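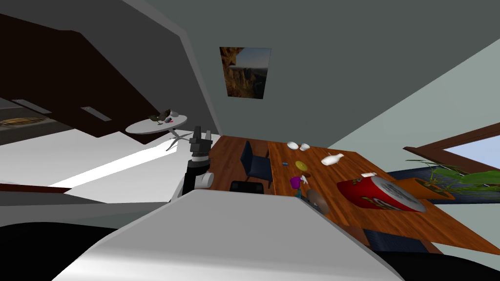

Rental Unit Walkthrough: Dining Room, Kitchen and Hall
Property: Olbridge, Unit 138
Date: 2025-11-09
Checked by: Jeptoo Ogola
Copy to: Touran Ghasemi, Kaijage Rentals

Mark each item OK, FIX or N/A. Anything marked FIX needs a comment.

Exits and walkways

1. Front door opens fully and latches. OK
Comment: Deadbolt is stiff from the inside. Works, but put some graphite in it.

2. Hall clear of boxes, shoes and cords. FIX
Comment: Extension cord runs under the hall rug to the lamp. Removed the cord, lamp moved to the outlet by the closet. Rug still needs a non-slip pad.

3. Back door key kept on the hook. OK

Smoke and carbon monoxide alarms

4. Hall smoke alarm sounds on test. OK

5. Kitchen smoke alarm sounds on test. FIX
Comment: Weak chirp, then nothing. New battery did not help. Date on the back is past the replacement date. Faraji Rugemalira will bring a new one.

6. Carbon monoxide alarm plugged in and not blocked. OK
Comment: Same as August.

Kitchen

7. Fire extinguisher on its bracket, needle in the green. OK
Comment: Tag filled in and initialed.

8. Range burners light and shut off. OK

9. Anti-tip bracket attached behind the range. FIX
Comment: Bracket is screwed to the wall but the rear leg is not in it. Range has to be pushed back 2 inches.

10. Outlets near the sink trip and reset. OK

11. Hot water at the tap no higher than 120 F. FIX
Comment: Read 138 after running for a minute. Turn down the heater and test again the next day.

Dining room

12. Table and chairs steady, no loose legs or joints. OK

13. Ceiling light secure, bulbs within the rated wattage. OK

14. Window locks work, screens in place. FIX
Comment: Left screen has a tear at the bottom corner. Jolene Tipoki has the mesh.

15. Blind cords tied up out of reach of children. OK

Follow-up

Items 5 and 11 come first and should be done before the next guests check in. Item 9 can be done on the same visit. Items 2 and 14 by the end of the month.

Signed: J. Ogola
Second check: Oduor Ogola, pending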